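From: Victor Mwakalinga
To: kitchen-talk list
Subject: Re: [kitchen-talk] Is it time to switch to induction?

On a January evening Roltetti wrote:

> Hello all. We are finally replacing the old gas hob and the man in the
> showroom has more or less talked me into induction. He says it boils water
> in half the time, costs next to nothing to run, and that any decent pan
> will work on it. He also says the Van Dijk 94 is the one everybody is
> buying and that their own pans are "tuned" to it, so we would be wise to
> take the set at the same time. There is 251 off if I take both before
> the end of the month.
>
> Has anyone here got one? Is the boost setting as good as he makes out?
> We are two people most nights and six or so when the family comes.
>
> Roltetti

I have cooked on induction for a few years now, in two different kitchens, and I would not go back to gas. I say that first so that what follows isn't taken for the grumbling of an old gas man. But I would not believe half of what you were told in that showroom, and the half I would believe needs looking at.

Take "any decent pan". An induction hob heats the pan by way of a magnetic field, so the base has to be something a magnet will stick to. Price doesn't come into it. Cast iron works, enamelled cast iron works, cheap enamelled steel works. Plain aluminium and plain copper don't, unless the maker has bonded a steel plate to the bottom. Stainless steel is the one that catches people out, as some sorts are magnetic and some aren't, and they look exactly the same on the shelf. Take a fridge magnet round your cupboards before you spend anything. If it grips the base firmly, keep the pan. If it slides about or only clings in the middle, expect a pan that heats in the middle.

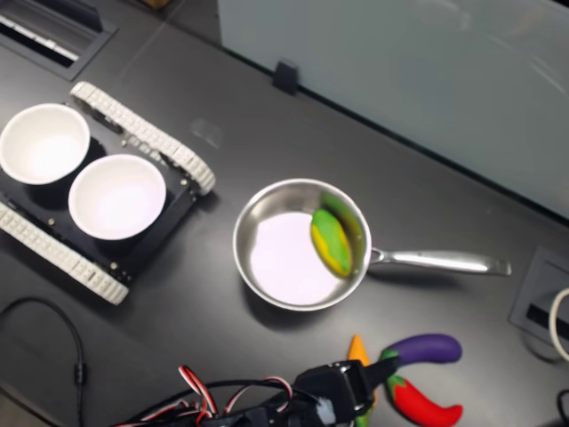
I threw out two pans when I changed over and kept all the rest. One of the two had cost me a good deal and had a very nice box. The one I use most came from a market stall and the magnet nearly took it off the hook.

As for pans being "tuned" to a hob, I should like to hear somebody at Van Dijk explain what that means. I did write to Kakmont when they made the same sort of claim for their range, and asked what was different about the base. The reply thanked me for my interest and enclosed the brochure I had been quoting from. A flat magnetic base of the right width for the ring is all you want. The hob does not know whose name is on the handle.

Now the boiling. Yes, it is quick. It is a lot quicker than my gas ever was. But "half the time" depends on how much water, what pan, and whether you are running one ring or four. Read the small print about boost. On nearly every hob I have looked at, the rings are paired, and when you boost one its neighbour is turned down to pay for it. On mine you get ten minutes of boost and then it drops back by itself. For two people that won't trouble you. For your six, with potatoes on one ring and greens next door, it will.

Ask him what supply it needs, too. Some of the cheaper hobs come with a 13 amp plug, and people are pleased because they don't have to pay an electrician. What they have bought is a hob that shares the output of one socket between all its rings. You can't get more out than goes in, whatever the display says. A full-power one wants its own circuit, and I notice showrooms are vague about that until after you have signed.

"Next to nothing to run" I simply don't accept. Less heat is wasted, certainly, and the kitchen stays cooler. But a unit of electricity costs a good deal more than a unit of gas where I am, and the one more or less eats up the other. My bills hardly moved. If you can have the gas taken out altogether and stop paying the standing charge then you may see a saving, and that's a sum you can do yourself with last year's bills on the table. 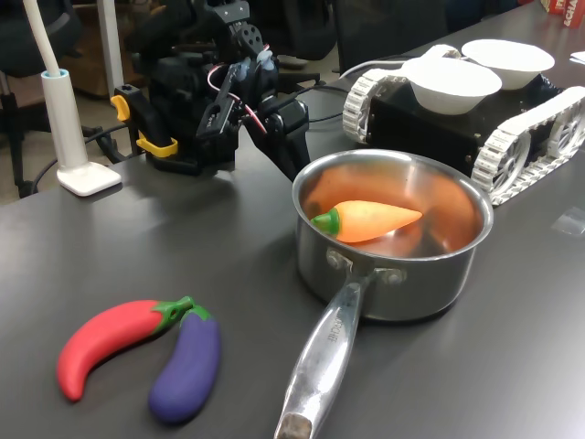 Then there are the things you only learn by living with one. Mine buzzes. It is worse with light pans on a high setting, and a heavier base quietens it. The touch controls don't like wet fingers, or a drip, or a tea towel left in the wrong place, and will turn themselves off in protest. My sister's Jirside has proper knobs and I envy her those. Low heat on some hobs is done by switching on and off every few seconds, so a sauce sits, then bubbles, then sits again. See if you can get them to melt a bit of chocolate on the thing in the shop. If they won't, I would draw my own conclusions.

Anybody with a pacemaker in the house should ask their clinic before buying, and take no notice of what the salesman thinks.

On the 251 off, I'd want to know off what. I looked up the hob and pan set together and found them at 2410 in one place and a fair bit less in another, with no mention of a sale at all. "Before the end of the month" usually means there will be another one next month.

So buy the induction hob if you like the idea, but leave the pans where they are, and get a written quote for the wiring first. I would also be interested to hear from anyone who has had one long enough for something to go wrong, and what the repair cost. I have asked that on this list before and had plenty of replies telling me how easy the glass is to wipe.

Victor Mwakalinga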